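Neues aus der Arnness-Werkstatt: Gelb bleibt gelb

Liebe Leserinnen und Leser,

im April haben wir uns endlich die Netzwerkkabel vorgenommen, und wer schon einmal hinter dem großen Regal im Raum Gureck gekniet hat, weiß, warum das so lange liegen geblieben ist. Über die Jahre war dort alles zusammengekommen, was irgendwann einmal zwei Geräte verbunden hat: kurze Stücke, lange Stücke, Stücke ohne Stecker und eine ganze Tüte, auf der nur noch »gut?« stand. Am Ende waren es etwa 38 Kabel, die wir behalten haben. Der Rest ist zum Wertstoffhof gegangen, und ich gebe zu, dass mir der Abschied von dem einen oder anderen ein bisschen schwergefallen ist.

Geblieben ist vor allem die Farbe. Für alles, was zum Jellero-Netz gehört, nehmen wir weiterhin gelbe Kabel -- und bitte wirklich nur dafür! Das Hausnetz behält Grau. Wer ein gelbes Kabel braucht, findet es ab sofort in der flachen Viklund-Schublade unter dem Fenster, locker aufgerollt und mit einem Klettband versehen. Bitte nicht mehr über den Ellenbogen wickeln, das nehmen die Adern auf Dauer übel.

Ein Wort noch zu den Steckern, weil danach so oft gefragt wird. Das durchsichtige Ende eines RJ45-Steckers ist schnell einmal zerdrückt, und meistens bricht zuerst die kleine Rastnase ab. Fasst das Kabel deshalb beim Ein- und Ausstecken immer an der Tülle an, nie an der Leitung selbst, und schaut euch vorher kurz die Kontakte an. Ein Kabel mit abgebrochener Nase kommt in den Karton neben der Tür. Wir crimpen dann bei Gelegenheit neu, an einem ruhigen Sonntag und mit einer Kanne Tee daneben.

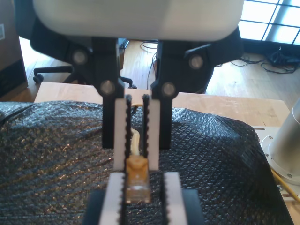
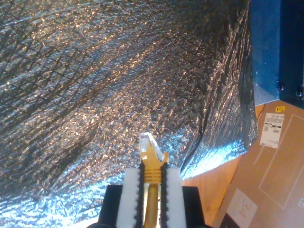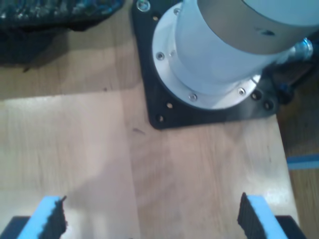

Roswitha Teubner
Redaktion Werkstattbrief

Der helle Holztisch ist übrigens kein Schneidbrett, auch wenn er noch so einladend aussieht. Zum Abisolieren und Kürzen nehmt bitte die Matte aus dem Regal, die Tischplatte haben wir gerade erst neu geölt -- und das war eine Arbeit, sage ich euch! Wer beim Aufräumen noch etwas Gelbes in der eigenen Tasche entdeckt, legt es einfach in die Schublade zurück. Fehlende Längen tragt ihr in die Liste mit der Nummer 3604 ein, sie hängt innen an der Schranktür.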